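4.3 Sorting at the Stullton depot

Households in Stullton hand in unwanted textiles at a single depot run by Rekovero. We followed the stream for one season, from March onward, and recorded 2,000 items. Clothing made up most of it, with bedding and small household textiles behind. Knitted pieces were the hardest group to grade. Sorters agreed on woven shirts and trousers nearly every time, but a knit with light pilling could be marked for resale by one sorter and for fiber recovery by the next.

To check this, we asked 9 sorters to grade the same 400 knitted items twice, with 8 weeks between rounds. They used the Carkeck scale, which scores surface wear, shape, and stains separately. Shape gave the most stable scores. Surface wear gave the least stable, and light gray and beige pieces were downgraded more often than dark ones with the same pilling. Accessories such as hats and scarves were graded faster than sweaters and with less discussion. Figure 3 shows a knit beanie (a) and a light gray textile with a soft, slightly fuzzy surface (b).
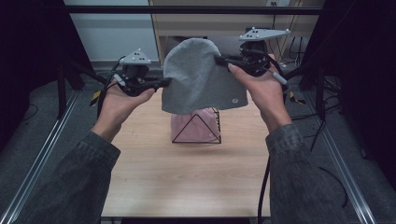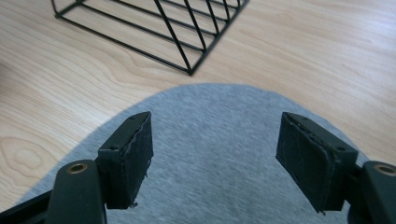

Figure 3. Light gray textiles.

Chrysanthi Vasilakis, commenting on an earlier draft, objected that surface wear should not be scored by eye at all. In her view a grader who has seen a hundred dark sweaters in a morning will mark down the first pale one whatever its condition, and a second round 8 weeks later only repeats the problem. She would have preferred that pale and dark knits be graded in separate batches.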